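스카반스 생활관 세탁실 공식 계정입니다. 반바지 정리 방법에 대한 문의가 이어져 오늘 타래로 안내드립니다. (1/7)

2/7
세탁물은 건조가 끝난 뒤 지정된 정리대에서 개어 주시기 바랍니다. 정리대 위에는 한 번에 한 벌만 올려 주십시오. 여러 벌을 겹쳐 두실 경우 다른 이용자의 의류와 섞일 수 있습니다. 지난 7월 한 달간 접수된 분실 문의 109건 가운데 상당수가 색이 어두운 하의였습니다.

3/7
개기 전에는 옷을 넓게 펼쳐 주십시오. 허리 부분이 한쪽 옆을, 밑단이 반대쪽을 향하도록 가로로 놓으면 좁은 정리대에서도 작업이 수월합니다. 짙은 색 반바지를 흰 상판에 펼치면 두 다리 사이로 바닥면이 드러나 좌우 형태를 확인하기 쉽습니다. 가운데 솔기와 허리 옆에 잡힌 얕은 주름은 손바닥으로 허리에서 밑단 방향으로 쓸어 펴 주십시오. 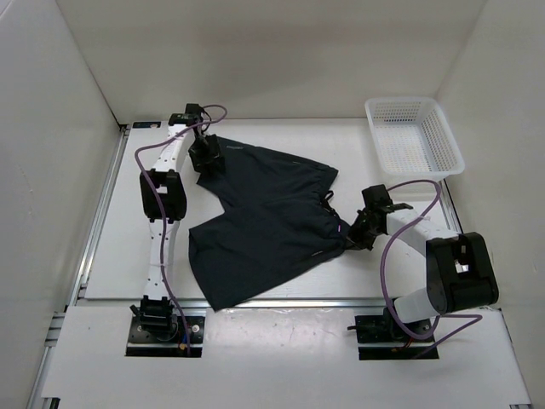

4/7
허리끈 정리
허리 중앙의 끈은 고리가 남은 채로 접으면 다른 옷에 걸리기 쉽습니다. 양 끝의 길이를 맞춘 다음 허리 안쪽으로 넣어 주십시오. 끈이 한쪽으로 빠진 의류는 접수대에 맡기시면 수선함으로 보내 드립니다. 수선함은 매주 한 차례 비웁니다.

5/7
접는 순서
한쪽 다리를 다른 쪽 다리 위로 포개어 밑단을 맞춥니다. 가랑이 쪽에 튀어나온 부분은 안으로 접어 직선을 만듭니다. 이후 밑단을 허리 쪽으로 올려 반으로 접고, 보관함 깊이에 따라 한 번 더 접습니다. 밑단 모서리가 정리대 앞쪽으로 넘어가 있으면 접기 전에 상판 안쪽으로 당겨 주십시오.

6/7
보관함 이용
개인 보관함은 본관과 바드포트동을 합하여 약 100칸이 운영되고 있습니다. 반바지는 허리 쪽이 앞을 향하도록 세워 넣으시면 찾기 편리합니다. 이름표는 허리 안쪽에 부착해 주십시오. 이름표가 없는 의류는 공용 선반으로 옮겨지며, 보관 기한은 접수대에 게시되어 있습니다.

7/7
상의와 수건 정리 방법은 별도의 타래로 안내드리겠습니다. 인쇄본이 필요하신 분은 세탁실 접수대에 말씀해 주시고, 그 밖의 문의는 본 계정의 쪽지로 보내 주시기 바랍니다.
#스카반스생활관 #세탁실안내 #의류정리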